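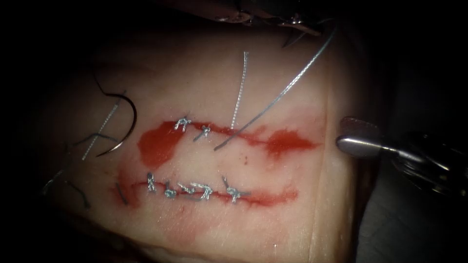
Suture rig, shared workshop build — gallery

The Tulley rig is a two-arm suturing bench we are putting together at the Silolgate workshop. It has taken more than 65 evenings so far. The camera is fixed to the bench and the jaws are metal. There is one picture up for now.

Picture notes

Two cuts across a tissue pad, one over the other. The lower row is further along than the upper one, and both still have open length at the right.

One instrument comes in from the top and the other from the right. The long gray thread runs up toward the top one. The curved needle is resting on the pad at the left.

Knots are the slow part. Tails come out uneven, and we have not settled on a cut length.

Build notes

Arm controllers: Cevo, 3 boards, one of them a spare.
Wrist joints: Chuang pattern, printed and then bored out by hand.
Log entries to date: 1147.

Next job is the cable tension on the right arm — it drifts after a long session. New pictures go up in September.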